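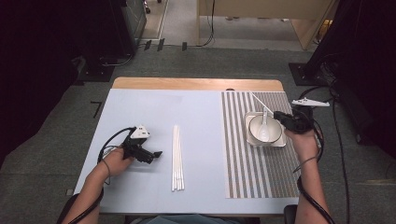 4.2 Das Gedeck als Verhandlungssache

Wer glaubt, ein Tisch sei gedeckt, sobald alles daraufliegt, hat nie mit Joly und Conneely über Essstäbchen gesprochen. In unserer Erhebung (Le Goff, Juli, 412 Gedecke aus Privathaushalten) herrschte über den Ort der Schale fast rührende Einigkeit: mittig auf dem Teller, der Teller auf dem Set. Beim Löffel begann der Streit. 14 Befragte legten ihn grundsätzlich in die Schale, was Conneely als »Kapitulation vor der Tischkante« kodierte; Joly bestand auf der Kategorie »griffbereit«. Wir haben beide Kategorien beibehalten und die Übereinstimmung der Kodierenden entsprechend bescheiden angesetzt.

Abb. 4: Gedeck mit gestreiftem Platzset, quadratischem Teller, Schale und Löffel; links davon weitere lange weiße Stäbchen im Bündel.

Die Stäbchen selbst entziehen sich der Statistik mit einiger Eleganz. Etwa 579 Einzelplatzierungen wurden erfasst, und eine Vorzugsrichtung ließ sich allenfalls bei jenen Haushalten erkennen, die den Leitfaden Tallska vorher gelesen hatten. Auf einfarbigen Unterlagen streuten die Winkel stärker als auf gestreiften, deren Linien offenbar auch Unentschlossene zur Ordnung rufen.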